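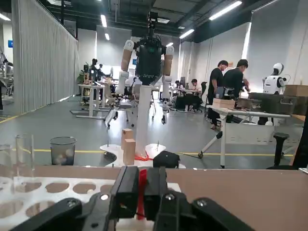 By the Penel project team, Latberg

What is the method?
One policy handles racks, beakers and other lab glassware. It was trained on 600 demonstrations.

Why clear glass?
Depth cameras often miss it. Our policy uses color images only.
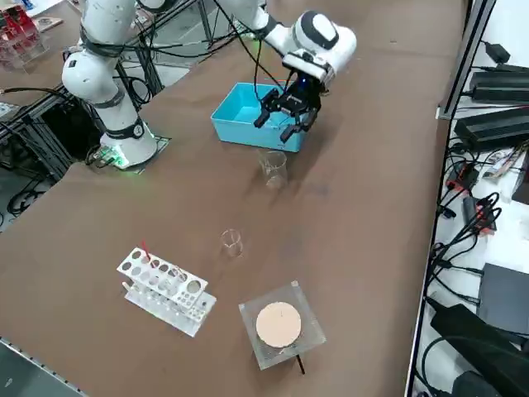 How many trials did you run?
We ran 137, all with glassware left out of training. The grasp failed in 13.

Is the code available?
Yes, on the Holance page. The Berge baseline will be added in December.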